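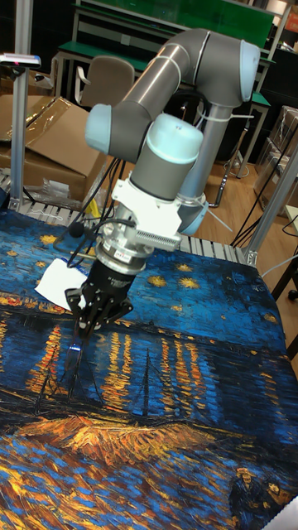
Neville Dunmore has made leather goods in Flastetside for 36 years, first saddles and bridles, and now mostly knife sheaths and tool belts. I met him on a Wednesday, when the shop is closed to customers and he cuts his leather.

"People ask me for the thickest hide," he told me. "Then they wear it for one day and come back, because it digs in the hip."

For a sheath he prefers a medium weight, vegetable tanned, and he sews it by hand with two needles. A plain one takes him five hours. The dye must rest overnight, and he does not like to be hurried about it.

I asked about the Mivitz, his folding knife sheath, which fishermen order by post in every colour he offers. He has sold around 2500 of them. "I changed the snap once and got letters," he said. "So I put the old snap back."

His advice on care is short. Wipe off the mud, keep the leather away from the heater, and use a little wax in April, before the wet months. He is against oil. "Too much oil and it goes soft like a sock. The knife will fall out, and then you blame me."

He is now drawing a belt for left-handed carpenters. The buckle is not decided yet.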